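Reading a Survey Before You Believe It
Handout 3, Consumer Claims

23/01/2024 | By Course Office, Girkley
21 shares | 2 comments

Last week we took apart the Korimell leaflet, the one claiming that 74 per cent of drivers "feel safer" after a free tyre check. Some of you thought I was too hard on it. I don't think so. The leaflet never says who was asked, and a person who has just been given something free is in a kind mood.
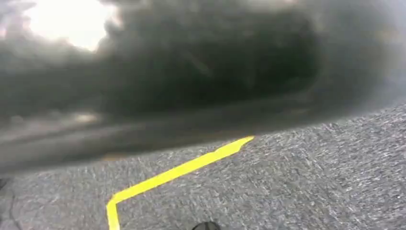

Start with the question as it was put. "How much safer do you feel?" has already decided that you feel safer. Ask for the full form, including the answers people weren't allowed to give. If a firm won't send it, write that down as a finding.

Then look at who dropped out. Fiment began with some 26 garages and reported on far fewer, with a footnote about "incomplete returns". Perhaps. I would like to see what the incomplete ones said. 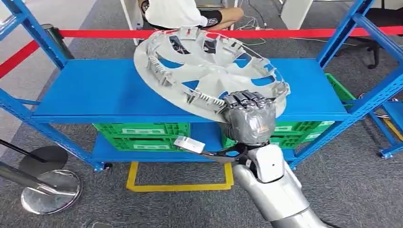 The Vondráček report is better, though it still compares November with a summer month and calls the gap a trend. Two points make a line whatever you do with them.

Before the seminar, check:

1. Who paid, and who wrote the questions.

2. Whether "drivers" means all drivers or customers of one shop.
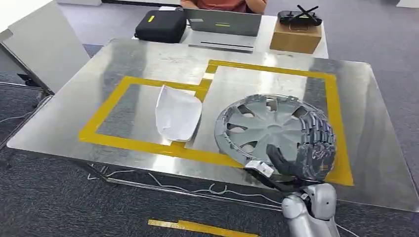
3. What the figure was the year before.

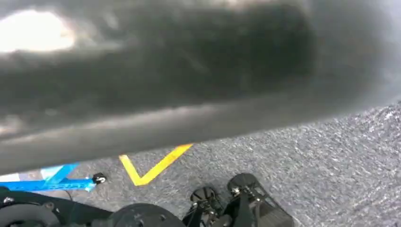
Averages deserve their own suspicion. A mean score of "good" can hide a room split between delighted and furious. Ask people to rate a floor like the speckled grey carpet here and most will tick the middle box, having no view at all. That middle box then gets added to "satisfied". Watch for it in the Korimell tables.

Bring one leaflet of your own, with the small print attached.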